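About | Our Story

Hi, I'm Abdelghani, and this is Rumari
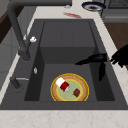

Charcoal sink, cream marble and a tall gooseneck tap.

I'm Abdelghani Amrani and I run Rumari, a small cooking school for people who reckon they can't cook. (You can. I've met hundreds of you by now and I've only had to throw out one saucepan.)

I grew up in a house where lunch took all morning. My mum, an Alaoui before she married, cooked by smell and by yelling, and if you wandered into the kitchen you were handed a bowl of broad beans and told to get podding. I didn't think of any of it as learning. Then I moved out, bought my first jar of supermarket pasta sauce, ate it standing up and rang her that same night to ask how she did her lentils. She said "until they're right" and hung up!

So I spent a fair few years working out what "until they're right" meant. I did two years on the line at a bistro called Cludico, where I learnt to chop fast and swear quietly, and then a long stretch doing lunches for a childcare centre, where I learnt that a four-year-old will tell you exactly what's wrong with your soup. The childcare job was harder.

Rumari started as Monday nights with six mates and a borrowed table. We made flatbread, badly, then chermoula, then flatbread again. Somebody's sister asked if she could come, and she brought her neighbour, and before long I was turning people away, so I hired a proper space and gave the thing a name.

We still keep it to six in a class. I've tried bigger and I didn't enjoy it – you end up performing at people instead of standing next to them while their onions catch. Everyone cooks, everyone eats, and you take your leftovers home in whatever container you remembered to bring. Mondays are beginners. The other nights move around a bit, so have a squiz at the timetable before you get your heart set on anything.

What do we cook? Mostly the food I grew up with: tagines, couscous steamed the slow way, salads with far too much parsley, orange and cinnamon in something every week. In September I go a bit silly over broad beans and asparagus, and you'll just have to put up with it. I do a preserved lemon day too, and that one books out quickest of the lot.

We buy our spices from Kudby, who grind them in tiny batches and let me stickybeak around out the back. There are 50 jars on my shelf at the moment and I've got firm opinions on all of them, so please don't ask about the cumin unless you've got time for a cuppa.

If you'd like to come along, send me a note through the contact page. I answer them all myself, usually late, usually with flour on the keyboard. Tell me what you can't eat and what you've always stuffed up, and we'll start there.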